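A visit to the Kun workshop

I went to see the shared workshop on Kun street with no clear idea of what a suturing build would look like. It takes up the back half of a former print shop, and members pay 60 a month for a bench, a locker and a key. The open afternoon ran from 2 until 5.

Most of the benches had what you would expect: a plotter, a half-built weather station, a great deal of bicycle. The one people stopped at was Trulden, a two-armed rig for practising surgical stitches on a synthetic skin pad. The members have spent most of their evenings on the control side - the pedals, the hand grips and the software that joins them to the arms. They call the software Hidus, and it is on its second rewrite.

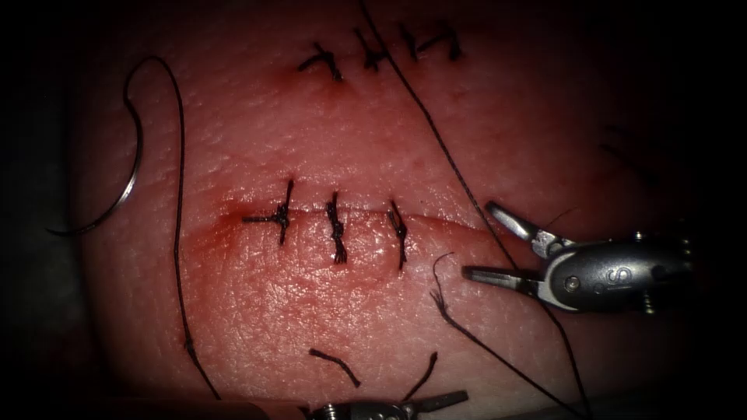

Wakholm, March

Two closed incisions run across the pad, each held by three separate stitches in dark thread. The lower one is the longer and the redder of the two. The knots vary a good deal, and one in the lower row has a long tail going off to the left. The curved needle lies at the left with its thread still on it, and there is a short offcut of suture near the bottom instrument.

I was told that the thread is the hard part. Driving a needle through the pad came fairly early, but a long loose end gets under everything, and you cannot feel it through the grips. Everyone who works on the rig has learned to watch the tails and to go slower than they would like.

The budget for the control side was 500, and it went over, mostly on cable and a second power supply. The hand grips are printed in the workshop and have been changed several times. The current pair are too big for me, though I was allowed to hold them with the power off.

There is tea, but bring a cup. The stairs at the side entrance are steep, and parking is easier behind the station. The next open afternoon will be listed on the board by the door.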